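# Week 6 notes: looking after the hand-held gripper pair

Hi all – these go with Thursday's lab, and they cover one station only, the Loto bench. If you're on the arm cell, Kamran Hassanpour has your handout.

First job is always the fingers. Wipe the pads with a dry cloth, open and close each gripper ten times and feel for grit. If the left one drags near the end of its travel, back the pivot screw off a quarter turn and try again. Please don't oil it! Someone did in July and I spent a whole afternoon cleaning pads (I'm still finding the stuff in my toolbox).

Next, the markers. Run the Stivudix check with both grippers held out at chest height, then again low down, and write both scores on the sheet. Anything under 40 means a marker is dirty, creased or lifting at a corner. Print new ones at 50 mm and press them on from the middle outward.
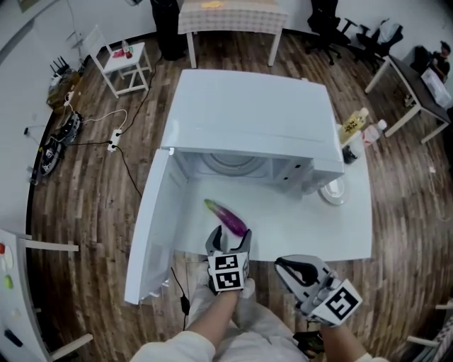 Cable routing is where most of you will lose time. The encoder line has to follow your hand into awkward places without tugging, so leave a good loop at the wrist and then go through your whole reach before you record anything. A microwave is a great test for this. With the door swung right open to the left, the cable from the left gripper has to run down past it while the fingers are open around the eggplant, and that's just the sort of spot where a short loop would catch on a door. Do the reach slowly, watch the cable and not the vegetable, and retape if it goes tight anywhere.

Then the logger. Log in to Wellix, pick profile 162 (the old one, 3948, still shows up in the list – ignore it) and record one minute of nothing but opening and closing. You want two clean curves with no flat spots. A flat spot on one side only is nearly always the connector, so reseat it before you go hunting for anything fancier.

Bring your score sheet on Thursday, with the pivot setting filled in for both sides.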